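Totley Toy and Household Swap: what came in on Saturday

The hall opened at nine and by noon we had taken in 76 bags and boxes. Most of it was toys, with a fair amount of kitchen and bathroom stuff mixed in. Musyoka Lyimo did the sorting at the long tables and Bent Bach kept the list. Larger things such as bikes and cots have their own page.

Bins are mixed on purpose. A family looking for bath toys will often go home with something for the cleaning cupboard as well, and it saves us setting out more tables.

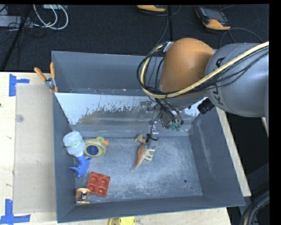 Dinosaurs go quickly, so if you have a child who collects them, come in the morning. Rubber ducks we get all year round. Please squeeze them out and let them dry before you bring them, and check the underside for any splits.

Spray bottles are welcome if they are empty, rinsed and have a working trigger. Labels can stay on. We can't take bleach, oven cleaner or anything half used.

Still wanted for June: jigsaws with every piece, wooden train track, plastic farm animals and lidded storage tubs. We have enough soft toys to last until the autumn.

Everything left over is kept for the next swap. Entry is free and you don't need to bring something to take something. Doors close at one.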